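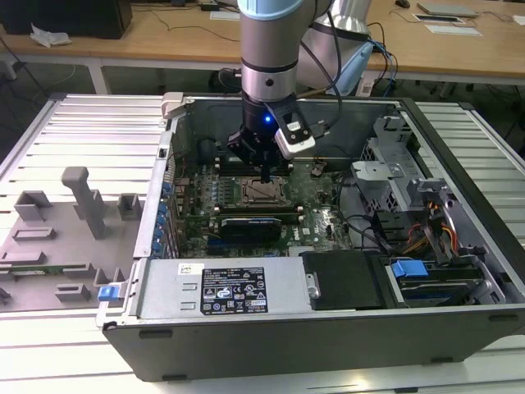

Case on its side, CPU out: socket lever and mounting questions
Hardware > Builds and Rebuilds
15 replies

ladix_bench
Rebuilding an older tower that I want to keep in service as a file server. Side panel is off, case is lying flat on the bench, CPU is out and the socket is open. Power supply and graphics card are still in. Before I go further I want opinions on two points.

1. Do I drop the new CPU in with the board still in the case, or pull the board?
2. Graphics card stays or goes while I work on the socket?

The replacement CPU is a used pull from Kiston Surplus. Board firmware is already current. Cooler is a Jeltomov tower type with a backplate.

torque_spec
Leave the board in for the CPU itself. With the case flat you have the same access you would have on a table, and the standoffs support the board better than a cardboard box does.

Pull the graphics card. It runs right under the socket in your layout and you will want that space for the cooler screws.

farah_rework
Disagree on leaving the board in. A backplate cooler means you need to reach behind the socket, and whether you can do that depends on the tray cutout. Plenty of older cases have a cutout that misses one of the four holes. Check that first. If one hole is covered, the board comes out and the rest of the discussion is moot.

torque_spec
Fair, but that is a cooler question. He asked about the CPU.

farah_rework
He asked about rebuilding the machine. Seating the CPU in the case and then taking the board out to fit the backplate is doing the job twice.

ladix_bench
Checked the cutout. All four holes are clear, with maybe a finger's width to spare on the lower pair. Board stays in.

mu_metal
Inspect the socket before anything goes in it. Flashlight at a low angle, from two sides, and look for any break in the pattern of reflections. A phone camera at 2x helps. I have seen a socket with one contact folded over that still booted and reported half the memory.

Also keep the socket covered when you are not working in it. An open socket facing up collects whatever falls off your sleeves, and a screw dropped in there ends the project.

ladix_bench
Cover is a good point. The original plastic one is long gone. Would tape over the frame do?

mu_metal
No tape. Adhesive near the contacts is asking for trouble. Close the retention frame and lay a clean antistatic bag over the area.

quietfan68
What surface are you working on? If it is metal, put a mat down. Bare aluminum will scratch the panel side of the case, and small screws find their way into any gap or slot in the top.

torque_spec
Metal is fine if the supply is unplugged and you touch the chassis now and then. I have done this on a steel bench for years without a mat.

quietfan68
I was talking about scratches and lost screws.

torque_spec
Understood. Agreed on the screws.

farah_rework
On the memory: take note of which slots are populated before you move any sticks, and open the latches fully. Half-seated memory is the most common reason for no display after a CPU swap. On my shop's log it is 68 of 593 jobs, well ahead of bent contacts.

mu_metal
That matches what I see, although I would put old thermal paste close behind. Clean the cooler base with alcohol and a lint-free wipe until nothing comes off on the wipe.

ladix_bench
Update. Graphics card out, contacts inspected, no damage found. CPU lined up on the notches and seated under its own weight. The lever took more force than I expected. Is that normal?

torque_spec
Normal. If the CPU was flat and the notches lined up, close it. The lever is meant to be stiff, and you may hear it creak.

farah_rework
Normal, yes. Then tighten the cooler screws in a cross pattern, a couple of turns each, until they stop. Leave the graphics card out for the first power-up only if the CPU has integrated video. Otherwise you will be looking at a blank screen for no reason.

ladix_bench
It does not have integrated video, so the card goes back in tonight after the cooler. Will post idle and load temperatures once the paste has had a few heat cycles.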